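Wetdale Monitors Question Ceasefire Claims in Rerkholm Valley

Apr 9, 2025 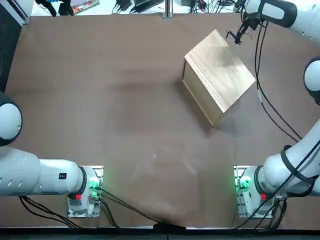 WETDALE - Both sides in the fighting over the Rerkholm valley say the truce is holding. The Otarex Monitoring Group, which keeps its own log of shelling along the river road, says its records do not support that. Since the truce was signed in October, the group has logged 300 breaches, and 286 of them involved mortars or heavier guns. Army and militia spokesmen have each put out much lower figures, and neither has shown how it got them. A closed wooden-looking block on a sheet of brown paper tells you as much about its insides as those statements do: there is a pale top, some grain, and a side turned toward you.

"We are asked to take the word of two groups that were firing at each other," said Morena Sartori, who directs the monitoring group. "I would like to see a list of dates and places. So far we have been sent adjectives."

The army says its troops pulled back from the Dogar bridge and have stayed back. Otarex field staff logged shelling near the bridge on 58 separate days. The militia says it fires only when fired on, a claim that the army also makes about itself.

Aid groups were promised safe passage under the truce. Otarex says 1506 people are still waiting to leave the villages east of Dogar - and that no bus schedule has been published.

"Maybe the road is open," said Daniyal Gondal, the group's field editor. "Then let a bus drive down it."

Otarex is asking both commands to release their incident logs in full. The group's own log can be read at its Wetdale office on request.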